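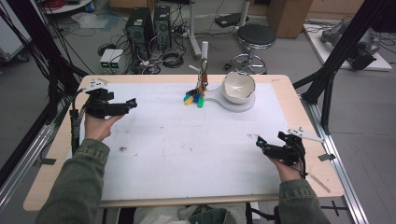
Page 6 of 11

Lender says my loan file has payslips I never sent. What do I do?

Posted by Javiera Benítez, June 18, 2020

I took out a personal loan for 4,000 through Buver last year, over the phone. Buver isn't a bank. They arrange the loan and a company called Tiltidard puts up the money. Payments are 118 a month and I have not missed one.

Last month I asked for a copy of my file so I could look into paying the loan off early. What came back has two payslips in it from an employer called Kongkaew. I have never worked there. The income on them is a good deal higher than mine. My own payslips, the ones I emailed to the agent, are not in the file at all.

I called Buver and was told it was "a clerical mix-up" and that I should just keep paying. When I asked for that in writing the man said he would pass it on. Nothing has come.

What I want to know is:

Am I in trouble for this, given that my name is on the application?
Should I stop paying until it is sorted out?
Who do I complain to, Buver or Tiltidard?

I did sign the last page of the application. I was sent only that page to sign, and I know now that I should have asked for the rest.

Ctibor Halás

I worked in loan servicing for a number of years, on the back office side. I am not a lawyer, and rules differ from state to state, so take this as general information.

First, keep paying. A dispute over the paperwork does not pause the loan. If you stop, you will pick up late fees and a mark on your credit report, and then you have two problems. You can write "paid under dispute" on the payment or in a letter if it makes you feel better. It does no harm.

Second, put everything in writing starting today. Phone calls are close to worthless here. Write one letter to Buver and one to Tiltidard, the same facts in both, and send them in a way that gives you proof of delivery. Keep it short. Say that you requested your file, that it contains two payslips you did not supply, that you have never been employed by the company named on them, and that the payslips you did supply are missing. Attach copies of your real ones, and the email you sent them with if you still have it. Ask for the full application, the name of the agent, and any recording of the calls. Give them a date to answer by.

Don't guess in the letter at who made the payslips. You don't know, and an accusation gives them something to argue about other than the facts.

On whether you are in trouble – what matters is whether you knew. A person who sends in true documents and finds false ones later is in a very different position from someone who made them. The email with your real payslips is the best thing you have. Forward it to a second account and print it. 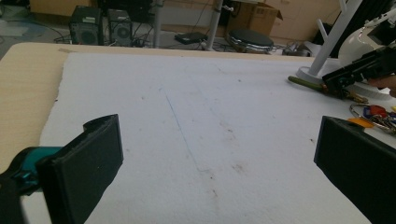 If neither company gives you a proper answer, complain to whichever state office licenses lenders and loan brokers. In most states that is the banking or financial regulation department, and they have a form online. There is no charge. You can also complain to the federal consumer finance bureau, which sends the complaint on to the company for a response. Tiltidard should be named as well as Buver, as they own the debt and will have relied on that file when they approved it.

One more thing. Pull your credit reports and look at the employer listed. If Kongkaew is on there, dispute it with each bureau separately. They don't always pass corrections to one another.

Odton

Had something like this with a car loan. The broker put down that I owned my house. I rent. I complained to the broker and got nowhere for six weeks, then wrote to the lender and they called me the next day. So write to the lender first.

I would hold off paying it off early until you get an answer. Not sure if that matters but a closed account is harder to get anyone to look at.

Javiera Benítez

Thank you both. I found the email with my payslips, and it has the agent's address on it too. Both letters are written. I did check one credit report and Kongkaew is listed as my employer, so I will send in a dispute on that and order the other two reports.

Ctibor, would you send the letters to the address on the loan contract or the one on the website? They are different.

Ctibor Halás

The one in the contract, under "notices" if there is a section with that name. Send a copy to the other one if you don't mind the postage.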